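Shboul Residents' Board – Power strips on shared desks

hlyluo
Members are reminded that power strips in the study room must be switched off at the strip after use.

B_Strickland
I respectfully disagree. Unplugging at the wall is the safer rule.

hlyluo
The wall outlets in room 13 are behind the cabinets. A strip with its own button, laid flat on a white board over the tabletop, is easier to manage –

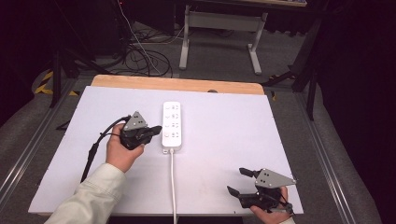

and the cord should run straight, with no coils under the desk.

B_Strickland
Noted. I maintain my objection for overnight use.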